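Study Habits and Reading Room Use Among First-Year Students at Ilville
Student project report
Prepared by Graciela Jara
Submitted 27 December 2024

1. Background

The Medina reading room is the only quiet study space in the main teaching building at Ilville. It opened to first-year students in March, when the evening hours of the Pikitz library were shortened. Since then, staff have received requests for longer hours, more outlets and clearer rules on conversation. This project was set up to find out how first-year students divide their study time between the reading room and other places, and what they would like to see changed.

The report covers first-year students only. Part-time students were left out, as most of their classes meet at the Sturnov annex and they seldom study in the main building.

2. Method

A paper questionnaire was handed out at the end of introductory lectures. It had a section on weekly study time, a section on study places and a final open question. Students were asked to answer for an ordinary week without exams. Of the 159 questionnaires handed out, 79 were returned. Of these, 2 were blank past the first section and another 3 could not be read with confidence, which left 74 for the analysis.

Paper was chosen over an online form after a short trial in which few students opened the link. The drawback is that answers had to be typed into a spreadsheet by hand. Each entry was checked a second time against the original sheet before any totals were made.

Students were also invited to keep a study diary for one week. The diary asked for the start and end time of each study period, the place, the subject and whether notes were taken by hand or on a computer. Many of those who took part said that they preferred to write by hand when reading a textbook and to type when preparing an assignment.

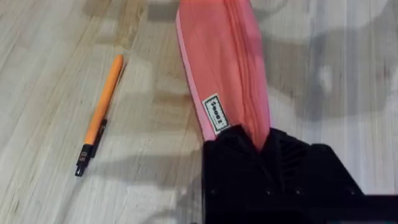

3. Findings

3.1 Place of study

Most students named their own room as the place where they study most often. The reading room came second, well ahead of the cafeteria and the library. Students who live with family were more likely to choose the reading room, and several wrote that it was the only place where they could work without being interrupted.

3.2 Time of study

Late afternoon was the most common time for study on campus. The diaries show that periods in the reading room were longer than those at home, but that they were also fewer. Study at home was often broken up by meals, chores and phone calls.

3.3 Requested changes

Longer evening hours were the most frequent request in the open question. Better lighting at the tables near the back wall was also mentioned, as was a place to leave a bag safely during a short break. A smaller group asked for a separate room where talking is allowed.

4. Limits of the study

Fewer than half of the questionnaires came back, and students who skip lectures had little chance of receiving one. The results should not be read as a picture of the whole first-year class. The diaries depend on each student's own record keeping, and some were filled in at the end of the week from memory.

5. Recommendations

It is recommended that the reading room stay open later on a trial basis for one term, with a simple sign-in sheet at the door so that evening use can be measured. The lighting at the back tables should be inspected. Any decision on a talking room should wait until second-year students have been asked the same questions.

The blank questionnaire and the diary form are attached as Appendix A and Appendix B.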